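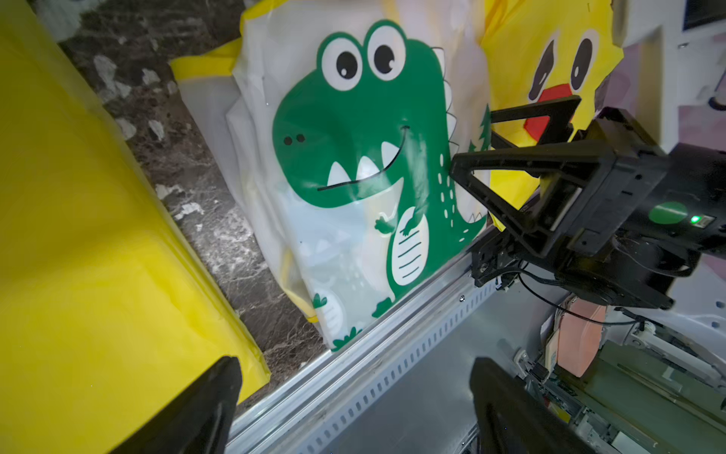 Skilico fold-up character bags

Home > Bags and baskets > Fold-up bags > Skilico

Skilico bags are light carrier bags for children and adults, made to be folded away small between uses. They come with a printed character or plain. People use them for library books, swimming things, a change of clothes for nursery, and the bits of shopping that don't fit in the main bag.

We sell them singly or as a mixed set. The set can be bought on its own or with a Curkance basket to keep the bags in. Both are kept in stock at Heinonen and sent from our own stockroom.

Designs

Green. This has been the best seller from the start. It is a big grinning green creature with round eyes, pointed white teeth, white spikes down its back and white spots. Half of our customers call it the dinosaur and the other half call it the crocodile, and searching this site for either word will bring you here. It has a pale striped belly, and green leaves are printed among the background near the bottom. There is a bit of yellow at the top.

Duck. Yellow, with a red beak and large black and white eyes. The face is printed big, so it can be picked out from the far end of a row of coat pegs.

Plain yellow. The same sort of bright yellow with no face on it. Bought mostly by adults, and by parents who want to write a name on the bag.

Coral. A strong coral pink, plain. The colour is deeper in the folds than it is laid flat and looks paler under a bright lamp, so please allow for this if you are trying to match it to something.

We can't supply one design with the handles of another. We are asked this quite often.

What the bags are like to use

The material is thin and smooth with a slight shine. It creases as soon as it is handled and it will stay creased. The creases don't affect the printing, and there is no need to do anything about them. Do not iron these bags at any setting.

They have some stiffness when new, and a new bag will stand up by itself if you lean it on a wall or the side of a cupboard. After a few weeks in use it will be softer and is more likely to slump. Softer bags are easier to fold, so if you find the first few attempts at folding annoying, carry on using the bag and try again later.

Capacity is some 16 litres. That is enough for a towel, a costume, a pair of shoes and a drink, with space on top for a jumper. It is a little tight for a full set of bedding for nursery. For that we would suggest one of the large drawstring sacks, listed under Laundry.

The handles are comfortable for ordinary loads. They are not meant for bottles, tins or a week's potatoes. We have had bags back with the handles pulled out of shape and in nearly every case somebody had been carrying drinks in them.
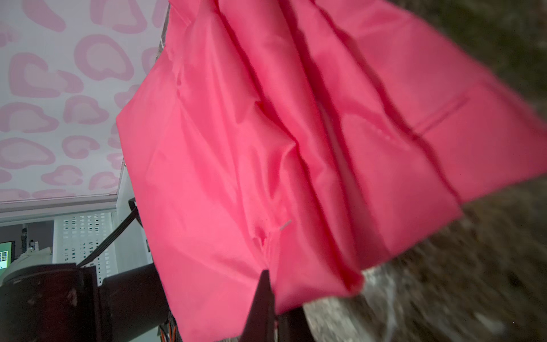 Page last changed: August

What's new since the last version of this page

Coral is back in stock after a long gap. The shade is slightly brighter than the previous batch. If you bought one of the earlier ones and want a second to go with it, expect a small difference.

The striped blue design has been dropped by the makers and will not be coming back. We have removed it from the mixed set and put a second yellow in its place. Orders placed before the change will be filled as they were described at the time.

The Curkance basket is now listed with the bags as well as on its own page. The item is the same and so is the price, whichever page you order from.

How to fold a bag

There is a folding diagram on the card that comes with each set, but cards get lost, so the method is repeated here.

Empty the bag fully and shake it out over the sink or out of doors. Sand and crumbs are the usual finds. Lay it on a table with the printed side down and the handles pointing away from you. Smooth it from the middle to the sides with a flat hand. Push the air out towards the open end, or it will puff up at the last fold and you will have to start again.

Tuck in the side folds. Bring the left side to the middle, then the right side over it, so you have a long strip. Fold the handles down on to the strip. Then fold up from the bottom in thirds, pressing as you go, and stop there. Some people roll the bag at this stage instead. A rolled bag takes up a little more room but is quicker to do, and children seem to manage it better.

The green bag is the most awkward of the designs to fold neatly and the plain ones are the least trouble. Start a child off with a plain one.

Two people can fold a bag between them by taking a side each. It saves very little time with a bag this size, although small children like doing it that way.

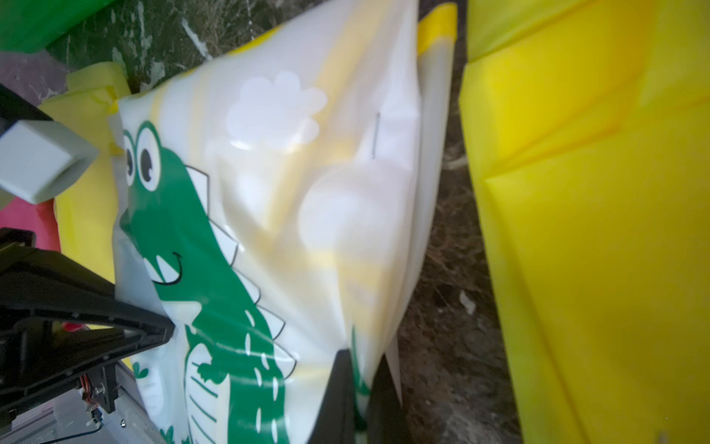

If the material keeps slipping open, put the folded bag under a book for an hour. It will hold its shape better after that. An elastic band also works, but leave it loose, as a tight band left on over a summer can mark the print.

New bags may have a tag or fixing attached from packing. Check all round the top edge and the sides, and take off anything you find before giving the bag to a child. Ease it out with a blunt tool. Pulling at it can tear the material.

Cleaning

Wipe with a damp cloth and a drop of washing-up liquid, inside and out. Hang the bag upside down over a tap or a clothes airer until it is fully dry. Folding one away damp will leave it smelling, and the smell is hard to shift.

Machine washing is not advised. The plain bags generally come through a cool wash, but the printed ones can lose colour along the fold lines, and we do not replace bags that have been through a machine.

Ink from felt pens comes off the plain yellow with some rubbing if you get to it the same day. Ballpoint doesn't come off.

Keeping the bags together

A drawer works well enough until there are more than five or six bags in it. After that the one you want is always at the bottom. The Curkance is an open plastic basket, sold in green, which sits on a worktop, a shelf or the floor. It takes the mixed set when folded, with room for a few dusters or cleaning cloths. It has no lid. It can be rinsed under the tap.

Stand the folded bags on edge in the basket with the last fold facing up. Each one can then be lifted out without moving the others. Laying them flat in a pile works too, though a child looking for the duck will empty the whole basket to find it.

For anyone short of floor space, the Sindar range of wire storage has a long white shelf basket divided into compartments, and white mesh baskets that hang on the wall. These are listed under Wall storage. The compartments are a better size for small household things than for bags: a calculator, a tub of pegs, lids that have lost their boxes. The mesh basket is the one to choose for books and loose papers. Thin picture books tend to lean forward in it, so put something behind them.
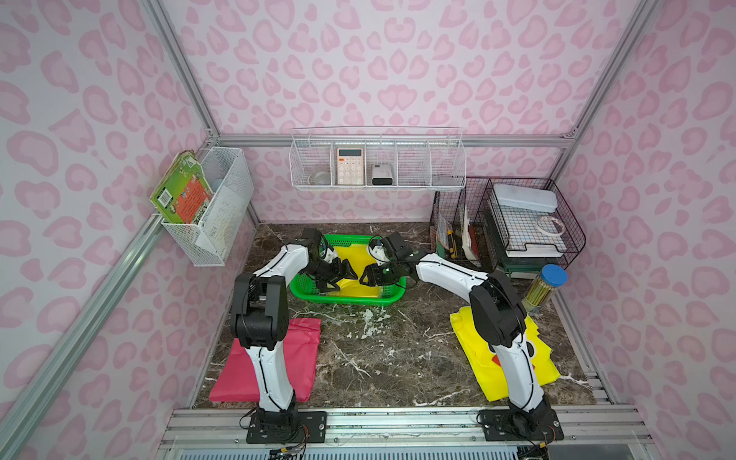

A working arrangement for a small utility corner is a Curkance on the surface at the back, where it won't be knocked, and the wire storage above it. Leave a clear patch in front of the basket wide enough to lay one bag out flat. If you have to go to another room to fold, the folding doesn't get done. Dark marble-effect tops look well with the bright colours but show every crumb, so keep a cloth to hand and wipe down before you lay a bag on one.

Fix wire storage to a sound wall with suitable fittings. Screws are not included with the Sindar pieces, as the right sort depends on your wall. We don't recommend hanging them from sticky pads.

Ordering

Single bags: choose the design from the list. The mixed set is one green, one duck, one coral and two plain yellow. The set with basket is the same five bags with one green Curkance. Bags are sent folded and the basket is sent flat side down in a box, so it won't fit through a letterbox. Single bags normally will.

Schools and nurseries can order by the carton. A carton is 70 bags of one design. We don't split cartons, and plain yellow is the only design we can always send straight away in that quantity. For the others please ask first.

The stock number for the whole Skilico range is 1,523, followed by the first letter of the design. Quote it if you order by telephone. The lines are quietest before ten in the morning.

Returns

Unused bags can be sent back in the usual way. It doesn't matter if they have been unfolded, and you need not try to get them back to how they arrived. Baskets should be returned in the box they came in.

See also: drawstring sacks, peg bags, Sindar wall storage, Curkance baskets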